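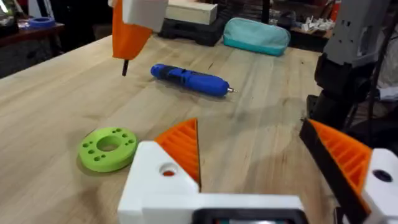

Why did the second batch of walnut ink go moldy when the first one didn't?
Because I left out the clove oil, having decided in March that the clove oil was superstition.

Batch 2, poured off this morning: 200 g crushed hulls, simmered 90 minutes, strained through the old pillowcase. Color lovely. Smell less so. Fur on top of every jar by the time Marlies came in for coffee, and she was very kind about it, which I resented.

Batch 3 plan:
- same hulls (last of the Brornness sack)
- simmer 50 min, lid off
- clove oil, 40 drops, no philosophy
- boil the jars this time

Raffaele wants to try vinegar in place of the clove. He can have one jar, labeled, on his own shelf.

Test strips on the Thaler paper feathered badly. More gum arabic, or better paper. Gum is cheaper.

Pillowcase is now brown for good. Still need to replace it at home.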